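The Softer Jaw

Selma Lazarević had 200 grasps to get through before the light went, and she had done 157 of them with the Plomo. 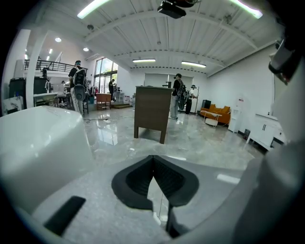

The Plomo was the stiff one. It closed quickly and held what it was told to hold, but her wrist ached by noon. The Javari had a softer jaw and a slower trigger, and she disliked it from the first morning.

"Swap now," said her supervisor, "or you won't have enough to compare."

"Forty-three more."

He went off to argue with somebody about batteries. She squeezed, lifted, set down, wrote a tick. At 180 the Plomo dropped a key. At 184 it dropped the same key again, and she wrote that down too – both times, with the angle.

Then she fitted the Javari, wiped its rubber with her sleeve and tried the key. It came up at once. She put it back and tried it from the other side.

"Well?" he called.

"Ask me in July," she said, and started a new page.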